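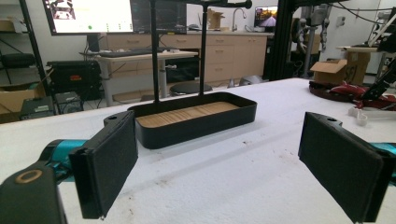
Jonalyn Enriquez said the house on Dornbridge Road should be sold before winter, and that she had said so in April and been ignored.

Her brother put the phone on the kitchen counter and turned the speaker up so he could keep washing the cups. He had been in the house for six days. The water heater worked if you left it alone for an hour between uses. The back steps didn't work at all, and he had tied a piece of rope across them.

"Are you there?" she said.

"I'm here."

"What did the man from Samonte offer?"

He told her. She was quiet, and he could hear a television going in her apartment and then not going.

"That's low," she said.

"The roof is bad."

"It was bad when Dad bought it."

Their father had bought it with the money from the Candum plant, when Candum closed and paid everyone off by years of service. He had 18 years in. Most of the men on his line bought trucks. He bought a house with a bad roof, eleven miles from the nearest thing to do, and drove out every weekend to fix it, and their mother went with him twice and then stayed home.

"Did you find the papers?" Jonalyn said.

He had found them in the hall closet, in a boot box, under a receipt for $1,145 from a well company. The deed was there, and the tax bills in order, and a letter to the county about the ditch. The letter had never been mailed. It was two pages long and very polite. The ditch was still blocked. He had walked down to look at it the first evening and water was standing in the road.

"They're all here," he said.

"Then bring them and we'll sign. I can get off work early."

He dried his hands. Through the window over the sink he could see the neighbor's field, cut short, and the line of trees their father used to say belonged to them. According to the survey in the boot box, it didn't. The line ran twenty feet this side of the trunks. He wondered if the old man had known that. The survey had been folded and unfolded so often that it was coming apart at the creases.

"I was thinking of staying another week," he said.

"For what?"

"The steps. It'll look better with steps."

"They're going to knock it down. You know that. They want the land."

"They might not."

"You can't even build steps."

He had built a set once, with his father, at the old place in town. He had been twelve. He mostly remembered holding the end of a board and being told to hold it still. It had been hot and he had wanted to go swimming, and when they were done his father had sat down on the top one and then stood up and gone inside without saying anything about it. Those steps were still there. He had driven by them on the way out.

"I bought the lumber," he said.

"With what money?"

"Mine."

She sighed. He heard a cabinet open and close. She asked if he was eating and he said he was. She asked if it was cold and he said only at night. Then she asked what the upstairs room was like now, the one with the slanted ceiling, where she had slept the summer she was fifteen and not speaking to their mother.

"Your bed's still in it," he said. "There's a wasp nest in the corner. Old one."

"Is the wallpaper still green?"

"Where there's wallpaper."

"I hated that room," she said. "I used to hear him down there at five in the morning, trying to be quiet with the coffee pot."

He looked at the stove. The coffee pot was on the back burner.

"Samonte wants an answer," she said after a while.

"I'll call him."

"When?"

"After the steps."

She didn't say yes to that, but she didn't say no, and then her other line rang and she had to take it. He hung up, found the tape measure in the drawer with the string and the dead batteries, and went out through the front door and all the way around to the back.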